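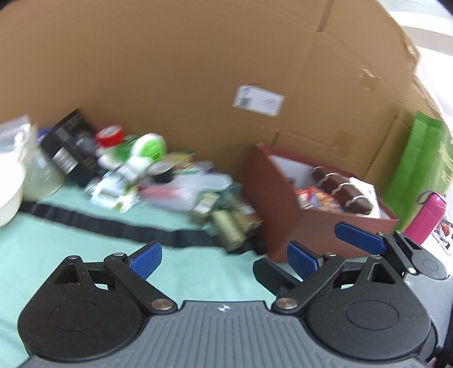

主题:回复:[慢炖邮件组] 酸面团老种分给谁、怎么寄

三月 · Mayuree Paisan
阅读时间:约 6 分钟

各位好:

拖了好几天才坐下来写这封信,先跟大家道个歉。上周家里来了客人,一住就是五天,厨房从早到晚没有空过,我只能趁夜里十一点以后看看邮件,看着看着就睡着了。今天下午总算清静,泡了一壶茶,慢慢回。

先把 Panya 上次的信贴在下面,有几位新加入的朋友可能没收到:

> Panya Suwannarat 写道:
>
> 大家好,我手上这一罐老种是从 Ruangrit 那边的面包房要来的,养到现在快六年了,一直用全麦喂。最近我换了白面粉,连着喂了四次,涨是涨,但涨得没精神,闻着有一股像指甲油的味道。想问问两件事:一是要不要换回全麦;二是有几位朋友说想分一点,我打算晾成干片寄出去,不知道干片能放多久,对方收到以后要喂几次才能用。
>
> 另外 Dusura 那边的水偏硬,我搬家以后一直用自来水,不晓得有没有关系。
>
> 还有,上次 Mayuree 说的那个黑麦配方我找不到了,能不能再发一遍?
>
> Panya

好,一件一件说。

先说那股指甲油味。Panya 你别慌,我自己的那罐前前后后出过三回这个味道,每回都是饿的。白面粉没有全麦那么耐吃,你按从前的节奏一天喂一次,它大概早早就吃完了,剩下的时间都在挨饿。你先别急着换粉,把比例改一改:从前是一份老种配一份粉一份水,现在改成一份配三份配三份,早晚各一次,连着三天。第三天晚上你再闻,应该是酸奶加一点苹果皮的味道。要是还冲,就在白面粉里掺一勺黑麦,这是我婆婆教我的土办法,她管这个叫“给它喝口汤”。

水的事情我说不太准。我住的地方水也硬,烧水壶里一层白的,可我的老种十几年了照样活蹦乱跳(有时候太活蹦乱跳,顶开盖子流了一台面)。我倒是更担心氯味重的水,接出来敞口放一夜就好了。组里要是有人专门比较过,欢迎来信,我很想听。

然后是晾干片。这件事我做过好多次,走了不少弯路,索性写细一点。

挑老种涨到最高、还没开始塌的时候动手。烤盘上铺油纸,用刮刀抹得越薄越好,薄到隐约能看见下面的油纸。我第一次抹得太厚,外面干了里面还是软的,收进罐子一个星期,长了一片灰毛,整罐倒掉,心疼得很。抹好以后放在通风的地方,不要进烤箱,哪怕只开灯也不要,我那台开灯以后里面能到四十多度,去年就这么烫坏过一批。天气干的话一天一夜就脆了,雨季要两天,中间最好翻一次面。脆到一掰就响,才算干透。

掰碎装进小纸袋,外面再套一层密封袋。我一般每份装 40 克,其实用不了那么多,多出来的让人家留个底,万一第一次没养活还能再来一次。放阴凉处,一年没有问题。我手边最老的一包有三年了,上个月试着泡开,第五天也冒了泡,只是慢。

收到的人怎么办呢?取一小撮,用温水泡软,大约半个下午,搅开了再加等量的面粉。头一天多半没有动静,千万别扔。第二天看见几个小泡,喂一次;第三天开始每天喂两次。等它能在六个小时里涨到两倍,连着两天都这样,就可以拿来做面包了。快的人四天,慢的人要一个多星期,跟屋子里的温度很有关系。冬天我是放在冰箱顶上的,那里暖和。

寄的时候请在袋子上写清楚是什么、哪天晾的、平时用什么粉喂。白白的碎片装在没有字的袋子里,收件的人拿到手总要愣一下。上回我寄给表妹就忘了写,她差点当成汤料下了锅!

黑麦配方重新抄一遍,Panya 你这次存好:

黑麦粉 300 克
活跃的老种 100 克
温水 270 克
盐 6 克
蜂蜜一勺,葵花籽一把,不爱吃可以不放

全部搅匀,不用揉,黑麦也揉不出什么筋来。手蘸水,把面糊抹进涂过油的长条模里,表面撒一层干粉。等粉面裂开细纹就可以烤了,我这里要三个小时上下。先 230 度烤一刻钟,再降到 200 度烤四十分钟。出炉以后无论多香都要忍住,包在布里放到第二天再切。当天切开里面是粘的,刀拔出来像沾了泥,我家先生每次都忍不住,每次都抱怨。

还有人私下问我 Kustlow 那种带刻度的玻璃罐值不值得买。我有一个,好看是好看,洗起来麻烦,底下那个弯刷子够不着。现在我用的是腌菜的旧瓶子,外面套根橡皮筋当记号,用得挺顺手。

最后说一下分种名单。目前报名的我都记下了,Panya 寄南边的,我寄北边的,邮费各位不用管,下次见面请我喝杯咖啡就行。还想要的,这个月底之前回信给我,写上地址和平时常做什么面包,我好给你挑合适的那一罐。我这里有两罐,一罐温和些,一罐很酸,做披萨的人一般喜欢酸的那罐。

茶凉了,我去喂面团。

祝大家春天都好,
Mayuree

又及:Vonduton 那家磨坊的黑麦这一批磨得比从前粗,照上面的配方做的朋友,水可以多加两三勺。

您收到此邮件是因为您订阅了“慢炖邮件组”每月摘要。如不想继续接收,请回复“退订”。

本网站使用 Cookie 以改善您的阅读体验。继续浏览即表示您同意我们的 Cookie 政策。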